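Avton two-arm bench kit, reviewed after a fault in the pouring routine

We bought the Avton kit in May for handling trials at our Greltville shop. Assembly is easy and the manual is clear. My complaint concerns grip force under tilt.

The test was a simple pour from an open steel-necked bottle into a plastic cup, run 63 times with water. On 39 runs the bottle crept downward in the right gripper as the wrist rotated. The controller logged fault 604 (grip position deviation) and kept moving. A deviation fault should stop the arm. On this firmware it only writes a line to the log, and the status light stays blue.

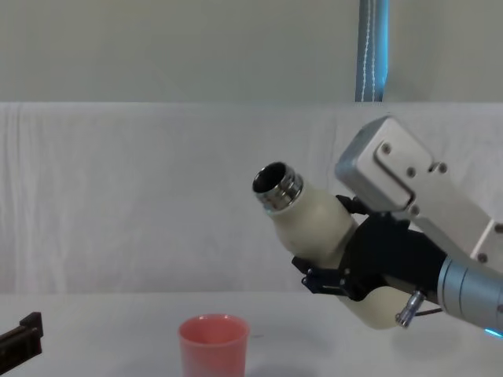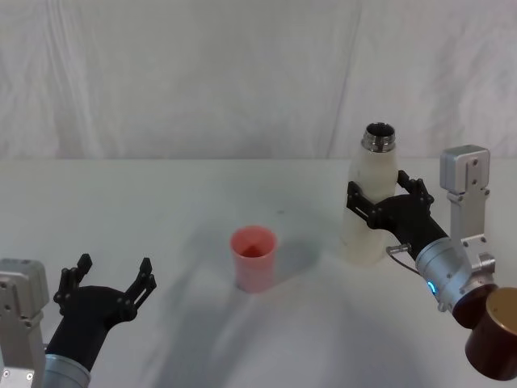 Review by Elaine Barros
Bench equipment, Clonwood

The fingers hold well on a rough surface. Smooth matte coatings are the problem, and raising the grip setting helped only a little. Rubber sleeves on the fingers cut the slip but did not remove it. Support confirmed the stop-on-fault option exists — it ships turned off, and the setting sits three menus down.

Turn it on before the first powered run, and keep hands off the table until the arm has parked. I would not put hot liquid in this gripper at all.

Two stars until the default changes. The wrist joints and cabling have given no trouble.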